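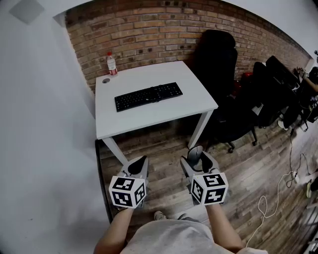 # Workstation Clearing and Cable Routing in a Shared Project Room

Group 2: Noémie Leclerc, Irfan Siddiqui, Harpreet Dhillon
Course supervisor: Chantal Li
Submitted 14/09/2018

## 1. Background

The Stamier room is shared by three project groups. Desks are not assigned, and each group is expected to leave a desk in a state the next group can use. At the start of term this was not happening. Keyboards were stacked on chairs, bottles and papers stayed on the desktops overnight, and cables ran over the front edges where chair casters caught them.

Our assignment was to define a standard desk state, test whether users could restore it in a short time, and report the results. The work covers the single desks along the brick wall. The equipment bench is used by another group and was excluded.

## 2. Desk and surroundings

The desk type is a plain white rectangular top on thin white metal legs. Anything left on it is in plain view and anything hanging below it is in the way of the user's knees. A round grey cable grommet is set into the top near the back left corner. Users are free to place the desk against the wall, and most do.

Seating is black office chairs on casters. The floor is wooden plank. Casters roll freely along the boards but tend to catch at the joints when a chair is pushed across them, and chairs were often left at an angle in the walkway for this reason.

The brick face is uneven. A desk pushed hard against it touches at a few points only, and pens fall through the remaining gap. Harpreet Dhillon measured the gap at the desk used for the trials and found 30 mm at the widest point. We left it open, as the power cable for the monitor drops through the same space when a monitor is fitted.

## 3. Standard desk state

The standard state was agreed with the other groups before the trials:

- Keyboard on the desktop, near the center. Exact alignment is not required.
- Monitor and mouse returned to the Mollel cabinet, unless the next booking needs them.
- Loose cables passed down through the grommet and coiled in the tray.
- No paper on the desktop.
- One closed drink container allowed, at the back.
- Chair clear of the front edge.

The drink rule took the longest to settle. The first draft banned all drinks. Liette Desjardins, from the group on the far side of the room, objected that people would put bottles on the floor, where they are easier to kick over. A capped bottle at the back of the desk is out of reach of the elbows and was accepted. Open cups remain banned.

## 4. Method

A desk was set to a fixed "end of day" condition: monitor connected, mouse and keyboard out, paper spread on the right side, two cables over the front edge, chair turned sideways. The participant was given the list from Section 3 and told to restore the desk at normal speed. Timing stopped when the participant stepped back. One of us then checked the desk against the list.

Fifteen trials were run without the printed list in view. The list was then taped to the wall and the same participants repeated the task.

## 5. Results

The mean time for the second series was 53 seconds. The total for all fifteen trials in that series was 795 seconds. Times for the first series were not kept in full because the stopwatch was reset by mistake after the fourth participant, and no comparison of speed is made here.

The most common error in both series was cable routing. Participants pushed the plug at the grommet, found it would not pass, and laid the cable over the back edge. Feeding the thin end first from below solves this. The instruction was added to the list.

The second most common error was the chair. It was usually moved, but only far enough to let the participant walk past.

## 6. Limitations

All participants were students who already used the room. The trials used one desk, and the desks near the door have the older Preltska grommet with a narrower opening. Shoes and bags under the chairs were not covered by the list and were still a problem during the trials. Irfan Siddiqui will measure the Preltska openings before the list is posted at those desks.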